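4.3 Backing up and restoring patches on the Leron

The Leron stores sounds in two areas. The factory area is read-only. The user area holds your own patches, any edits saved over them, and the assignments made to the four macro knobs. A backup covers the user area and the global settings. It does not cover the pattern sequencer, which is dealt with in section 4.5.

Backups are made with the Priltorano librarian, supplied by Egilsson as a free download for registered owners. The librarian runs as a stand-alone program or as a plug-in. Use the stand-alone version for all the procedures in this section. The plug-in version can load and save single patches but cannot carry out a full backup.

Before you start

Check that the Leron is running firmware 4 or later. The number is shown for a moment on the display after switching on, and can also be found under GLOBAL > SYSTEM > VERSION. Earlier firmware uses a different bank format, and the librarian will refuse the connection.

The librarian needs 80 MB of free disk space. A full backup file takes up 730 KB.

Connect the Leron directly to the computer with a USB cable. Unpowered hubs can drop data during long transfers. The 5-pin MIDI sockets may be used, but a full transfer is then much slower and the progress bar is not updated until the end of each bank.

Caution: Close any sequencer or other music software before opening the librarian. Two programs sharing the same MIDI port may both send data to the Leron, and this can corrupt the bank being written.

Making a full backup

1. Switch on the Leron and wait for the patch name to appear.

2. Hold SHIFT and press GLOBAL. Turn the data knob to MEMORY PROTECT and set it to ON.

3. Open the librarian. The name of the instrument appears in the device list at the top left of the window. If the list is empty, click Rescan.

4. Select the Leron in the list and click Receive All.

5. The display on the Leron shows SENDING and the keyboard is muted. Do not press any button until the patch name returns.

6. When the transfer is complete, the librarian shows the size of the data received. A complete backup contains 2,429 blocks. If a lower number is shown, discard the data and repeat from step 4.

7. Choose File > Save Backup As and give the file a name. Backup files have the ending .lbk.

Note: The librarian does not save automatically. If the program is closed after step 6, the received data is lost — the patches in the instrument are not affected.

Restoring a full backup

Caution: Restoring overwrites every patch in the user area. There is no undo. Make a new backup first if the instrument holds anything you wish to keep.

1. Set MEMORY PROTECT to OFF.

2. In the librarian, choose File > Open Backup and select the file.

3. Click Send All, then confirm.

4. Wait until the display shows RESTORE OK. Switch the Leron off and on again. The global settings, including the MIDI channel and keyboard velocity curve, do not take effect until this is done.

5. Set MEMORY PROTECT back to ON.

If the transfer is interrupted, the display shows BANK ERROR followed by the letter of the bank. The other banks can still be played. Repeat the restore from step 2.

Restoring a single bank

Open the backup file and drag the required bank from the left-hand column to the instrument column. The librarian asks for a destination, which need not be the bank the patches came from. Macro knob assignments travel with each patch. Global settings are left as they are.

Using backups with the Sasix expander

The Sasix expander reads the same backup files but has no macro knobs. Assignments are kept in memory and passed on unchanged if the bank is later sent back to a keyboard. Patches that use the ribbon controller will load, with the ribbon value fixed at its centre position.

Set the expander to a different device number from the keyboard before connecting both. With matching numbers, the librarian lists only the first unit found.
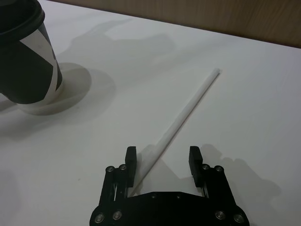
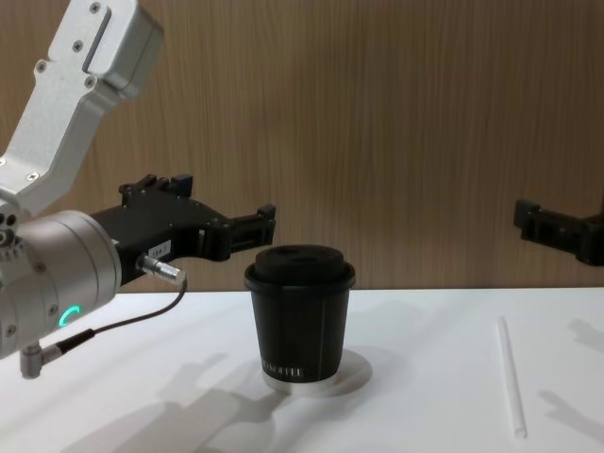 Can a backup made on the Leron be opened in a sequencer as an ordinary SysEx file?

Only after it has been exported. Choose File > Export SysEx in the librarian, and each bank is written as a separate .syx file. Global settings are not included in the export, so keep the original .lbk file as well.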